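Altex low pile carpet, grey, 5 months in
Posted February 5, 2018

Quick one because I have to get back to work. We put the Altex grey in the back office last fall, ordered through Trorico, 223 square feet of it with the pad. Before that it was bare floor and everyone's chairs sounded like a train.

Good stuff first. It hides dust. Really hides it, maybe too well, you forget to vacuum and then the light comes in low and oh no. Paper scraps, candy foil, snack wrappers, all that gets picked up by hand in two seconds, nothing snags or sinks into the pile. Chairs roll ok. Not great. Ok. If you have the tiny hard wheels get a mat, I waited too long and now theres a track by my desk that wont brush out.

Color is a plain middle grey, a bit cooler than the sample they mailed me. Fine with white walls. Would look sad in a bedroom I think. 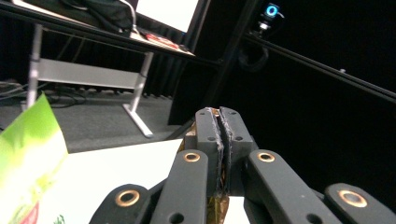 Cleaning. Coffee came up with cold water and a rag, did it right away though. Marker did not. I tried the Tallia spot spray and it took most of it, left a paler ring the size of a quarter. Test in a corner first, I didn't.

Static is my main gripe. Dry days in winter you touch the filing cabinet and get zapped, every time. A small humidifier helped some. Also the edges. Along the wall mine has started to lift a little where the cables run, because we kept tugging them out to move stuff around. So do your cables before the carpet goes in, tape them or get a channel, whatever. Ours are still a mess and I vacuum aroud them, lazy I know.

Smell was gone in under a week with the window open. Instructions say two days, no.

I also looked at the Ifans one, softer, nicer to sit on the floor with, but 40 percent more for the same size and it sheds. Didn't want fluff in everything.

Would I buy again, yeah, for an office or a workroom. Not for a place where people walk barefoot, its scratchy. Keep a leftover piece for patching! I threw mine out and now I want it for the spot under my desk.

4 out of 5. Would be 4.5 without the zaps.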